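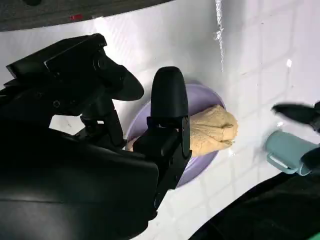 Bekska Hand Kit (left and right pair), reviewed after a summer on our bench

Posted 04/06/2022

I've wanted a two-armed robot ever since we cleared out the back corner at Allholm, the shared workshop where I do most of my building. The arms came first, a used pair of Lozanos, and they moved beautifully, but all I had on the ends of them were pinchers that could pick up a block and not a whole lot else. So when the Bekska kit came down in price I bought both hands at once, and I have been grinning ever since.

The kit is sold as parts. You get the fingers in segments, the linkages, the palm plates, the motors, a bag of very small screws and a printed booklet. The booklet is good! Drawings are big, every step shows which way the screw heads face, and the fingers go together in the same order every time, so by the second hand you hardly look at it. I spent three evenings on the left and two on the right. Take your time over the linkages at the base of each finger. I rushed one, had it binding at half travel, and had to back out four screws to get at a washer I'd put in upside down.

What I wasn't ready for is how nicely they close on soft things. Hard stuff is easy, a mug is a mug and it stays the same shape when you grab it. Soft, lumpy stuff is where my old pinchers gave up completely. With the Bekska you can bring the fingers over the top and the palm plate up against the near side and let the two meet gently, and the current limit in the software does a decent job of stopping before everything gets mashed. I set mine low, then nudged it up a bit at a time. 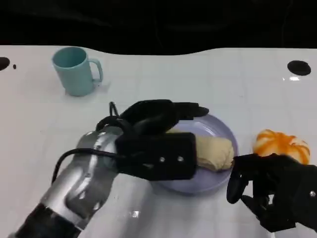 My standard test these days is something squashy in a shallow lavender dish, with a few other bits set out nearby so the arms have things to steer around. The striped mini pumpkin is my favorite because it's lobed and a little flat, and it sits right where the right hand wants to be. Working two hands over one small dish is a tight fit, so plan your approach angles before you go to full speed (I run slow anyway, my nerves are better for it).

Now the grumbles. The cable is the big one. On my left arm it loops out at the wrist and over the forearm, and there's no clip in the box to tame it. I tried tape, then a strip of hook and loop, and I still keep an eye on it whenever the wrist rolls. A couple of molded guides would fix this and I'd happily pay for them.

The matte black finish looks great, but it makes the fingers hard to tell apart on camera when they cross over a dark background. A light table helps a lot. I have a Clerniritz camera looking down at mine, and its tracking software got along much better with the hands once I'd moved everything onto a white top.

Spare fingertips are $60 a set, and I winced at that. To be fair, I'm still on the originals.

Fitting the hands to the Lozano arms took an adapter ring that I turned on the shop lathe. If you don't have a lathe handy, check the bolt pattern before you order, and write to Bekska if you're unsure. They answered my email the same day with a proper drawing attached.

Would I buy the pair again? Yes, in a heartbeat. It's a build with a lot of small satisfying steps, and the first time you see both hands close together on command you will probably yell for whoever else is in the shop to come over and look. I'm hoping to have mine folding washcloths by September. I'll add a note to this review when I've figured out the cable.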